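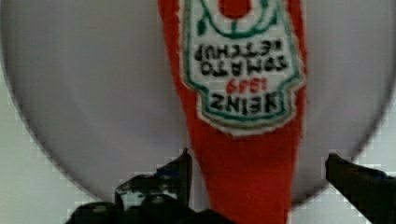 Murray Lowther would rather the robot didn't ask. His view, given over a long phone call, is that a machine that stops to check with a person has already failed at the job it was bought to do, and that any score it earns after that should be marked down.

The group at Lotport has heard this before and has kept going anyway. Their method, called Hoani, is built on a robot arm that can pause in the middle of a task, put a short question on a screen, and wait. The question is always about which of two things to do next. The person taps one, and the arm carries on.

What interests Kiri Hapeta is how few of those questions it takes. Hapeta runs the tabletop work in a long room on the second floor, where the arms pick up toy food and set it on plates. She came to the subject from speech recognition, where asking people to repeat themselves was treated as a fault to be fixed.

"In speech we spent years trying to get rid of the question," she said. "I wanted to see what happened if you let the machine have it, but made it pay."

The payment is a number inside the training program. Each time the arm asks for help, it loses a little of the score it would get for finishing. Set the price too low and the arm asks all the time. Set it too high and the arm never asks, and behaves like any other system trained on recorded demonstrations. Most of last winter went into finding a price between those two.

The recordings were made by hand. Over several weeks, people guided the arms through 1758 tasks, most of them no more complicated than moving a piece of food from one plate to another. A small camera near the gripper took in each move from close up. After sorting, 1215 of the recordings were kept for training. The rest were set aside, mainly for bad timing between the camera and the arm's own position readings, a problem that took until February to track down.

Soft toys gave the group more trouble than hard ones. A plastic apple is the same shape each time it is picked up. A felt bottle folds, and it can hang at a different angle depending on where the fingers close. An arm that has learned one grip may set the thing down in a place it did not intend, then go on to the next step as if all was well.

Tane Trevaskis wrote the part of the program that decides when the arm is unsure. It runs the same camera view through several copies of the trained model and compares the moves they suggest. When the copies agree, the arm moves. When they split into two clear groups, it asks. When they scatter in every direction, it does neither, and backs up a short way to look again.

That third choice was added late. Early versions treated scatter as a reason to ask, and people at the screen were shown pairs of moves that were both wrong.
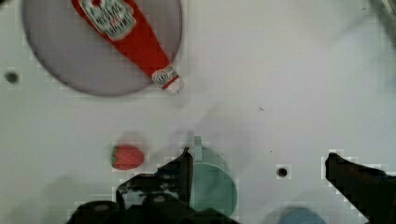
Photo: Lotport / Hoani project
The results come from 191 test runs on layouts the arms had not been trained on, with the plates shifted and the toys turned. In those runs the arms asked 14 questions in all. Hapeta's paper reports that the version with questions finished more of its tasks than the version without, and that the gap was widest when there were several plates on the table and the instruction could be read more than one way.

The gap nearly closed when there was only one plate. Hapeta does not find this surprising. With one place to put a thing, there is not much to ask.

Lowther's objection is partly about bookkeeping. He thinks the help should be counted in seconds of a person's time, and he points out that someone had to sit by the screen for all of those runs, including the many in which no question came up. Trevaskis agrees with the second part. The paper counts questions only, and a planned follow-up will let one person cover several arms from another room.

Vlasta Spahić, who works on grasping at Gostance and was not part of the study, has a different concern. Toy food on a white table is an easy thing to look at, she said, and the copies of the model may agree with each other for poor reasons once the view gets crowded. Her own group has seen models agree and be wrong together.

"Agreement is cheap if they all learned from the same pile," she said.

Trevaskis has tried giving each copy a different share of the recordings. It helped a little, and it made training slower. He has not decided whether to keep it.

The next set of tests will move to a kitchen counter with drawers, using arms on loan from Brumitum. Zdenka Vlachou is writing the new instructions, and she has been told to leave some of them vague on purpose. Recording starts on a Thursday, once the counter has been bolted down.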